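Kjærgaard opens draft queue to new members on its question boards

TILTVILLE, Apr 21, 2026 – Kjærgaard, which runs the Grastton network of community question-and-answer boards, has changed how first posts from new members are handled. New questions on three of its boards now go to a draft queue, where experienced members can suggest edits before the question is opened for answers.

The change follows a trial on the Vikham home repair board in March. During the trial, 1000 questions passed through the queue. Moderators on the board asked for it to be kept, and it has stayed on there without a break.

Under the old system, a question that was missing basic details could be closed by a vote of five members. The person who asked it received a standard notice and a link to the help pages. Many did not come back to fix the question, and those who did often found it had already dropped off the front page.

"Closing a question was the only tool we gave people, so they used it," said Vilhjálmur Hviid, head of community at Kjærgaard. "A new member would get a notice that read like a parking ticket. We wanted a step before that."

A question in the draft queue can be seen by its author, by moderators and by any member with a reputation score of 3000 or more. Those members can leave comments and propose edits, but they cannot vote on the question or answer it. The author decides which edits to accept. When one reviewer marks the draft as ready, it moves to the main board with a fresh time stamp.

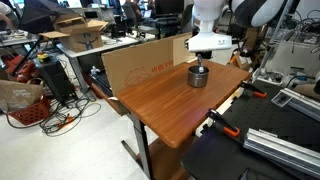
What happens to a draft that no reviewer picks up?

It is released to the main board after three days, in whatever form the author has left it, and is then treated like any other question.

Spam and abusive posts are not covered by the queue and will still be removed on sight. Members who already have an accepted question on any Grastton board will skip the queue and post as before.

Jytte Eskildsen, a moderator on the Vikham board, said the queue had changed the type of comment she leaves. "Mostly I ask what they've already tried and what colour the wires are," she said. "Before, I'd be asking that on a closed question and getting no reply."

Some members have raised concerns that the queue will slow down urgent questions. Kjærgaard said authors can ask for a quick review once per draft, and that it is looking at whether the three-day limit should be shorter on smaller boards.

The rules for reviewers are posted in the help centre of each board taking part. Feedback can be left in the Grastton site discussion area under the "draft queue" tag.

Media enquiries: Kjærgaard communications office, Tiltville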